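Foro de costura y arreglos > Herramientas > Tijeras: afilar o comprar nuevas

retalera64
Hola a todos. Antes de nada pido disculpas por mi español, llevo pocos años aquí y todavía pienso las frases en mi idioma y después las traduzco.
Mi pregunta es sobre tijeras de tela. Tengo unas Stolta de sastre que compré cuando empecé a coser. Cortaban muy bien el algodón y el lino, pero desde enero muerden la tela en la última parte de la hoja. Quiero decir que los primeros centímetros cortan limpio y la punta dobla el tejido en lugar de cortarlo. En una mercería me piden 40 euros por afilarlas y ponerles un tornillo nuevo. Unas nuevas del mismo modelo cuestan 70. ¿Vale la pena el afilado?

hilvan_y_punto
Bienvenida. Si solo falla la punta, muchas veces es el tornillo y no el filo. Aprieta un cuarto de vuelta y prueba con una tela fina, una batista o un forro. Si mejora, te has ahorrado los 40.

Driltesham
Yo no pagaría 40 por afilar nada. Por ese dinero casi tienes otras. Las de cocina las afilo cortando papel de lija doblado y van perfectas.

hilvan_y_punto
Driltesham, eso de la lija sirve para unas tijeras de cocina, que casi todo lo perdonan. Con unas de sastre te cargas el ángulo. La lija quita la rebaba y parece que cortan mejor un par de días, después están peor que antes.

Driltesham
Pues las mías llevan años así.

hilvan_y_punto
Las de cocina, sí.

retalera64
Gracias por las respuestas. He apretado el tornillo como decía hilvan_y_punto. Ha mejorado un poco, pero ahora se abren duras y al cabo de media hora me duele el pulgar. También he probado con un forro de viscosa y en la punta sigue doblando. Supongo que entonces son las dos cosas, el tornillo y el filo.
Una duda de vocabulario: ¿la rebaba es el hilo de metal que queda en el borde después de afilar? En mi diccionario salen tres palabras diferentes.

patronista_lenta
Sí, eso es la rebaba. Se nota pasando un algodón por la hoja, si se engancha es que hay. Pasa el algodón desde el lomo hacia el filo y no a lo largo, que es como se corta la gente.
En cuanto al precio, depende de quién afila. Yo mandé dos pares a un taller de Isbridge que trabaja para peluquerías y volvieron estupendas, pero me las tuvieron casi un mes. En el mercado me las hicieron en diez minutos con una piedra de agua gruesa y tuve que tirarlas.

retalera64
Un mes es mucho para mí, tengo encargados unos vestidos de comunión – y mis clientas no tienen paciencia. Mientras tanto he estado cortando con unas tijeras corrientes, de mango rojo, que teníamos para el papel. Para los patrones son buenas, para la tela no las recomiendo, pero quería saber vuestra opinión sobre si unas así se pueden usar en una urgencia.

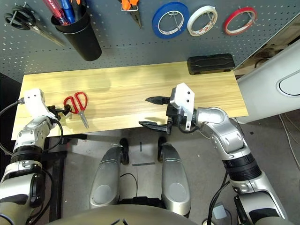
patronista_lenta dice que en una urgencia se puede cortar con casi todo si la tela es firme, una loneta o un popelín, pero que para un forro o una gasa prefiere esperar, porque lo que se ahorra en tiempo se pierde después igualando bordes. Lo escribió en el hilo de cúteres y lo copio aquí, que allí no lo va a ver nadie. Yo estoy de acuerdo, y añado que unas tijeras que han cortado papel no deberían volver a la tela sin pasar antes por el afilador.

Driltesham
Eso del papel es un mito. El papel no estropea nada si la hoja es buena.

hilvan_y_punto
El papel lleva cargas minerales y gasta el filo, otra cosa es que tarde más o menos. En mi casa las de tela llevan un lazo en el mango y todo el mundo sabe que no se tocan.

Driltesham
Bueno, pues cada uno con su lazo.

yodaba_puntadas
¿Alguien ha probado el cúter rotatorio? Yo tengo el de Yap y para las piezas rectas casi no toco las tijeras. Para las sisas no me aclaro, lo confieso. Las cuchillas son caras, pero sale mejor que afilar cada año.

retalera64
No tengo base de corte grande y en mi mesa no puedo usar el cúter sin ella, porque la madera se marcaría. Una de 100 x 70 sería suficiente para cortar cuerpos y mangas, creo. Las faldas las tendría que mover y eso me da miedo con el raso.

patronista_lenta
El raso, con tijera y alfileres dentro del margen. O con papel de seda debajo, y perdonadme los del lazo.

retalera64
Os cuento la decisión. He comprado las Stolta nuevas para terminar los vestidos, y las viejas las enviaré a Isbridge cuando acabe la temporada, sin prisa. Así tendré dos pares – uno para tela fina y otro para lo demás. Si alguien sabe si en Isbridge aceptan también tijeras de zigzag, que me lo diga, por favor, porque las mías tampoco están muy bien.

patronista_lenta
Las de zigzag me las rechazaron. Llama antes por si ha cambiado.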